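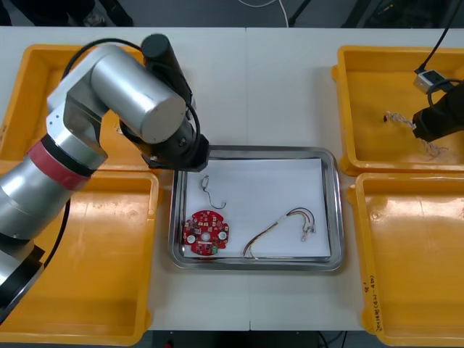 She ran the returns desk at Vornuser for longer than she meant to. Took the job for one summer, stayed, and now she runs a repair counter of her own in Birkberg, two doors down from the bakery. We met there on 5th May, before opening, with the kettle on and a queue already forming outside. So this is written up from quick notes. Any gaps are mine.

I wanted to talk about why people send things back. Kettles, lamps, radios, door bells, those little fans that clip on a desk. She has opinions.

"Most of what came back worked fine," she says. "People think returns means broken. Most of it was people who couldn't get it going, or didn't like the colour, or bought two."

How much of it?

"I kept a tally one August, in a school exercise book. 3,047 parcels. Of those, 258 had a fault I could find. The rest I plugged in and they worked."

She got into trouble for the tally. Her manager at the time thought she was wasting hours on it. Then head office asked for a copy, and she got a voucher for the canteen. She still has it, in a drawer, expired.

The smell of other people's houses

What she remembers best is opening the boxes. Cooking oil, dog, talcum powder, damp. You learn a lot, she says, and you don't want to.

"One man sent back a lamp with a letter. Four pages. It was a very nice letter about his stairs. He didn't say what was wrong with the lamp until the last line, and it was the bulb."

Did she write back?

"I sent him a bulb."

That wasn't allowed either. There was a form for sending a bulb and the form took 22 days. She has no patience for forms, though there's a clipboard by her till and she fills it in while we talk, without looking down. Name, item, what the customer says is wrong. She writes the exact words. "Makes a noise like a goose" is on there. So is "sulking".

"The words matter. If somebody says it clicks, I listen for a click. If you write 'faulty' on the sheet then you've thrown the clue away."

Instructions and why we dont read them

I put it to her that it's our own fault. We chuck the booklet in the drawer and press everything. She shakes her head at this, quite hard.

"Have you read one lately? I had a Trernudach radio in here, lovely thing, good sound. The booklet is 100 pages. Safety warnings in every language going, then a drawing of the back of the radio with arrows, and the arrows are too small. How to set the alarm is near the end. That's what everybody wants. I'd put it on the front."

She'd print a card instead. Big letters, one side. What's in the box, how to turn it on, what it does when it's happy. She means the last one – what light should be showing, what sound it ought to make. Half her customers, she reckons, bring in something that is doing exactly what it should.

"A green light that blinks. Is that good? Nobody knows if blinking is good."

The Nasution people, who make timers for greenhouses, did try her card idea after she pestered them by post. It's yellow and it fits in your palm. She keeps a stack on the counter and hands them to people who haven't got the timer, just so they can see how it's done.

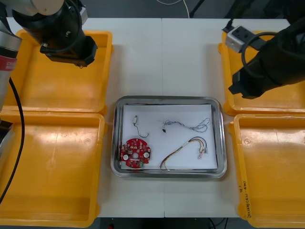
What she throws away and what she keeps

Very little goes in the bin. Screws in jam jars, leads looped and hung on nails, plugs in a biscuit tin. She cuts the cord off anything dead so that it can't be fished out of a skip and plugged in by a child. Did that at Vornuser as well, first day, before anyone had asked her to.

Keeping stuff is a weakness and she knows it. The back room is full. Her rule is that if she can't name the thing it came from, it goes. The rule gets broken on rainy days.

"You throw out a little knob, and the week after a woman comes in with the cooker. Every time."

Does she charge for a knob?

"Depends on the woman."

On being told it's cheaper to buy new

She hears it daily. Sometimes she agrees! She'll tell people straight if the mend costs more than the thing, and where to get another, and she loses the sale and doesn't seem bothered. But she asks first if they like it. If they like it, that changes the sum.

"A toaster you like is worth fixing. A toaster you never liked, let it go. I've had people stand there and realise they've hated it for years."

By now someone is knocking on the glass. An old fan heater under one arm, no box. She goes to unlock and I ask, quickly, what she'd tell anyone about to send something back this week.

"Try another socket. Then write down what it did, in your own words, and put that in the parcel. And tape over the batterys if they're loose."

The man with the heater says it smells of toast. She writes that down.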